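Kunis Competition Springboard Fulcrum Set

Product code 1348
Page updated 2023-08-10

If you dive, or coach people who do, you'll know how much of a good take-off comes down to the fulcrum. Too far forward and the board feels like a plank, too far back and you're waiting for ever for it to come up and meet you. We've been fitting the Kunis set at pools since March and we love it — the wheel turns sweetly, it stays where you leave it, and it's wonderfully quiet!

The set replaces the moving fulcrum on most one-metre and three-metre stands. It comes with the roller, both side rails, the foot wheel and a full bag of stainless fixings. Divers can shift it with one foot and without looking down (younger ones too, as the wheel is a good deal lighter than on the old Andis units). 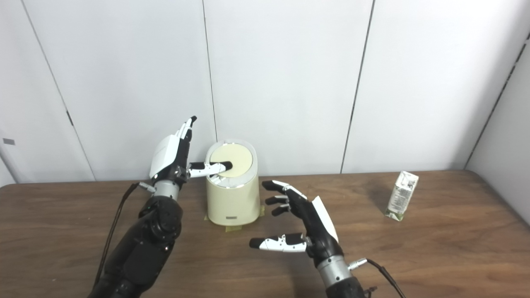 Cream bin with round lid, on a brown table

Each roller is tested for more than 2000 full turns before it is packed. The rubber sleeve slides off with the roller still on the stand, so a worn one can be changed between sessions. Sleeves come in Birkix soft and Birkix firm. Soft is lovely for learners and for noisy indoor halls, while most squads go for firm.

What you need to know before ordering

Fits: Honorato stands, and Andis stands with the wide base
Does not fit: fixed-fulcrum boards, or Andis stands with the narrow base
Fixings: 6 bolts, 6 washers
Colour: grey rails, blue wheel
Guarantee: 7 years on rails and roller, one year on sleeves

Fitting takes two people a morning. The board has to come off, so it's a nice chance to clean underneath and look over the hinge bolts while you're there. Grease the rails lightly at the start of each season and rinse them with fresh water every week — pool water dries to a crust on the runners and makes the wheel feel stiff.

Spare sleeves, wheels and fixing bags are all sold singly. Please quote the stand maker and the width of the base when you order.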